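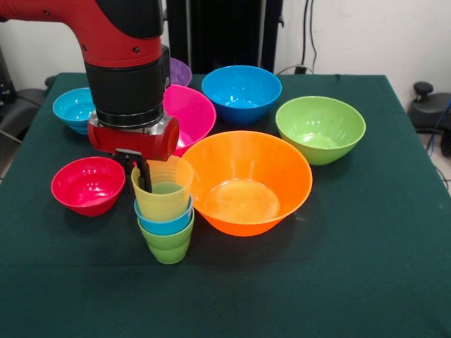
## Teaching sessions at Nellham: your questions

**Do I need any experience?**
None at all! Most of our visitors have never steered an arm before, and stacking or unstacking cups and bowls is a lovely gentle way in (you'll drop a few, we all do).

**How many goes will I get?**
Usually nine in a session, with a cup of tea whenever you fancy one.

**What happens to my recordings?**
They join the 2895 we've gathered so far, slow and wobbly ones included, and the arm learns from the lot.

**When can I come?**
Bookings for October are open now.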